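Speaker notes: Color drift in coil-coated steel sheet
Session slot: after the coffee break, Hanne Ikonen chairing

Opening. Give name and site, then go straight to the problem. Two deliveries of sheet, same color code, same coating line, and the customer can see the joint between them from the parking lot. Each batch passed inspection on its own.

Background. Ravodcombe runs a single coating line with a polyester topcoat over primer. The survey covers 1,617 sheets, all in one green, measured on arrival and again after outdoor exposure at Grultholm. Nathalie Sandhu did the readings. Say this early, as the questions about operator variation always come up.

Measurement. Instrument readings are taken with gloss included and again with gloss excluded. Do not spend long on the difference. The point is that a matte finish scatters light, so a small change in surface texture reads as a change in lightness even when the pigment is the same. Keep the two sets of numbers apart on every chart.

Sources of drift, in the order we found them:
Oven temperature at the exit zone. Too hot and the matting agent behaves differently, and gloss rises.
Film thickness. Thin film over gray primer reads darker and less saturated.
Pigment lot. Smaller effect than expected. Zallia supplied 3 lots over the period and we could not separate two of them.

Pause before the viewing section. Ask the room who still approves color by eye under office lighting. Wait for hands.

Viewing conditions. Angle matters more than most specifications admit. A large flat panel seen at a slant will shift in shade from one side to the other with no change in the coating at all. The approval sheet should state the light source, the viewing angle and the background.

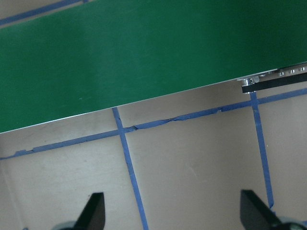

Why not set one tolerance for all colors and be done with it?
Because the eye is not equally sensitive in every direction. A shift toward blue in a deep green is noticed sooner than the same measured shift in lightness, so a single limit is too loose for one and too tight for the other.

Tolerances. Show the ellipse slide. Explain the long axis and the short axis, then move on. Anyone who wants the math can take the handout. We now hold the hue limit tighter than the lightness limit for greens and blues, and leave the whites as they were.

Batch control. Manninen sorts incoming sheet by measured color and ships each building from one group. It costs storage space, and it needs a label that survives the yard. The first labels did not. Mention the July shipment if time allows, otherwise skip.

Exposure results. Racks facing south, washed before reading. Drift over the first 6 months was larger than over the period after it. Do not extrapolate to service life. If pressed, say the test is still running and offer to send the next set of readings.

Last slide. Leave the contact address up. Spare panels are on the side table for anyone who wants to try the viewing booth, which has to be back at the registration desk by 5 p.m.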